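Jelle De Bruijn answers the door with a mug in one hand and a bit of parcel tape stuck to his sleeve. "Mind the bags," he says, and off he goes down the corridor at such a pace that my first three questions are put to the back of his jumper.

I've come to Eltmont to talk to him about Momeo, the little mail-order business he runs for people who love notebooks, odd pens and picture books from small presses. He started it with 2 boxes of stock and a borrowed desk. Last May he posted 700 parcels, and he still looks faintly alarmed when he says the number out loud.

"I thought I'd be choosing lovely things all day," he tells me, clearing a corner for my tea. "Mostly I'm looking for the scissors."

He's funny about his own mess, and quite serious about it too. Everything that comes in goes on the table first, and it stays there until he has decided what to do with it. He calls this the Verschueren method, after the stationer in whose back room he had his first job. "Old Verschueren wouldn't let you put a thing on a shelf until you'd opened it and had a proper look. I hated it! I was seventeen, I wanted to go home. And now I do exactly the same."

So does he ever clear the table completely? He laughs for rather a long time. "For Christmas. And if my mother's coming."

We get on to the cardboard box, which you can't very well ignore when you're sitting next to it. Jelle has strong feelings about boxes. He used to buy them new from a firm called Vokurley, 90 at a time, until he noticed how many perfectly good ones were arriving at his own door. Now he keeps whatever is sturdy and sends it out again. "One customer wrote to complain that her box had been used before. I wrote back and said yes, and it did a very good job." He pauses — he is clearly still pleased with that letter. "She's ordered four times since."

And the mouse mat? I have to ask, what with the cartoons all over it and the rest of the man being so sober. He goes a bit pink. "I've had smart ones. Leather, even. My wrist likes this one."

He gives himself 30 minutes at the end of the afternoon to put things back, and he admits that the first ten go on reading whatever he has picked up. While we talk he reaches for a pen, puts it down somewhere else, and asks me a minute later if I've seen it. I have, as it happens. 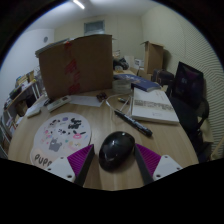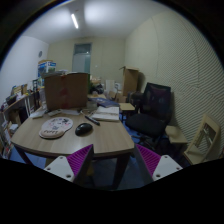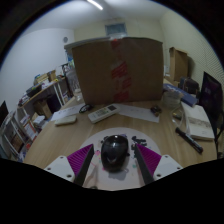
The table at Momeo, with the big cardboard box, the mouse and the black marker pen.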